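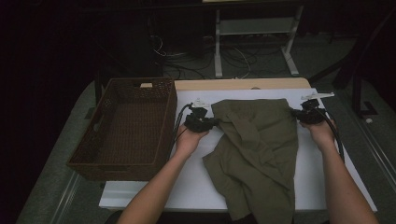
Holding a crumpled green garment on a white board.

Why do clothes crease?

Take a shirt out of the bottom of a full drawer and it will have lines all over it. Hang the same shirt up for a night and some of the lines will have gone. To see why, you need to know what cloth is made of.

What is cloth made of?

Cloth is made of threads, and threads are made of fibres. A fibre is a very thin hair. Cotton fibres grow around the seeds of the cotton plant. Wool fibres grow on sheep. Polyester fibres are made in factories from oil.

Each fibre is built from long chains of tiny bits called molecules. The chains lie side by side. In cotton, they are held to each other by weak links, a bit like the hooks on a strip of Velcro.

What happens when cloth bends?

When you fold a shirt, the fibres on the outside of the fold are stretched and the fibres on the inside are squashed. If you open the shirt again straight away, most of the fibres spring back.

If the shirt stays folded, some of the weak links let go and join up again in new places. Now the bent shape is the shape the fibres want to keep. You have a crease.

Weight makes creases sharper. A shirt under a heap of jumpers gets deeper lines than the one on top.

Why does water matter?

Cotton soaks up water. The water gets in between the chains and loosens the links, so the chains can slide about. When the cotton dries, the links join up again in whatever shape the cloth happens to be in. A wet T-shirt left in a ball dries with a ball's worth of creases. A wet T-shirt hung up straight dries much flatter.

How does an iron work?

An iron uses heat, steam and weight together. Heat and steam loosen the links, and the weight presses the cloth flat. As the cloth cools and dries, the links join up in the flat shape.

Why do some clothes hardly crease?

Wool fibres are curly and springy, so they go back into shape well. Polyester takes in very little water, so washing does not loosen it in the same way. Linen comes from the flax plant. Its fibres are stiff and it creases very easily.

Try it yourself

You need 2 old cotton hankies and a heavy book. Wet one hanky and leave the other dry. Fold both in half 3 times and put them under the book. Leave them for 5 minutes, then unfold them and hang them up. Look at them again when both are dry. Which one has the deeper lines?

Comments

Imogen Haslam: We did the hanky test in class and the wet one was much worse. Put a plastic bag round the book first, ours got soggy.

Demetrio: does it work with a sock

Candela Marín: My gran hangs her linen skirt in the bathroom when she has a shower. Is that the steam doing it?

Genowefa Cieślak: Yes Candela, same as the iron but slower and with no weight on it.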